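Home | Services | Packing and Storage | FAQ | Contact

Skorard Household Storage: Frequently Asked Questions

How should small items be packed?
Beads, buttons and similar pieces should be placed in a closed bag or tin before they go into a box. Items packed without a bag are accepted at the customer's own risk.

May I use my own boxes?
Yes. Cardboard boxes of any make are accepted at our Cekbridge and Lulow depots, provided that the base is sound and the top can be closed with tape. Boxes may be bought at either reception desk.

Is there a charge for repacking?
The first box is repacked free of charge. Further boxes are charged at the rate shown in your agreement. Please quote Form 405 when making a request.
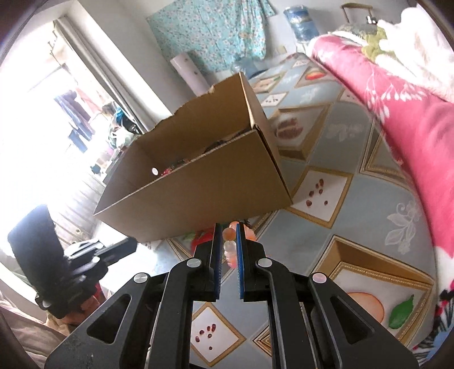

Reading time: 2 minutes

What if my box has a torn edge or no lid?
A box with a ragged upper edge may be used for sorting at home. It will not be accepted for stacking, and the contents should be moved to a sound box before collection.

Where should I sort my belongings?
A table with a wipeable cloth is suitable. Keep beads well away from the table's edge.

Whom should I contact?
Please write to Azra Dimitrov, Customer Enquiries, Cekbridge.

Shares: 247 | Comments: 0

This website uses cookies. Accept | Manage settings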